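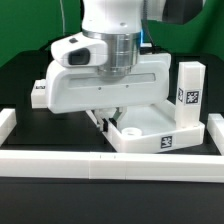

*White parallel-jaw gripper on a robot arm, with a camera module mounted at the flange.*

**Tustholm folding** is a papercraft method in which a greeting card is built from a single sheet, scored and folded so that no glue or tape is needed. It takes its name from the town of Tustholm, where it is said to have started. The evidence for that is thin.

## Origin

The usual account credits Remedios Casado, a stationery seller who handed out folding sheets at a May craft fair. No dated sheet has been found. The earliest known printed pattern is in a Prosteo paper catalog, which names no designer and calls the design a "pocket card." Remedios Nieto, who later wrote a booklet on the method, repeated the Casado story but gave no source for it. Similar folds appear in older letter-locking guides, and the claim that the method was new is hard to support.

## Method

The standard sheet is scored along 3 lines and has one slit, which takes a tab from the back panel. Most patterns call for cardstock. Sellers often say that any weight will do, but heavy stock tends to crack at the second score – lighter stock lets the tab slip out. Stamping is done before folding.

## Claims and criticism

Nieto's booklet lists 153 patterns. Many differ only in the shape of the front flap, and a review in the hobby newsletter *Goh* called the figure "generous." The booklet also says a finished card can be opened and closed 900 times. No test is described. Pronar, which sells a scoring board for the method, promises 100 on its packaging and doesn't explain that number either.

## See also

- Letter locking
- Pop-up card
- Scoring board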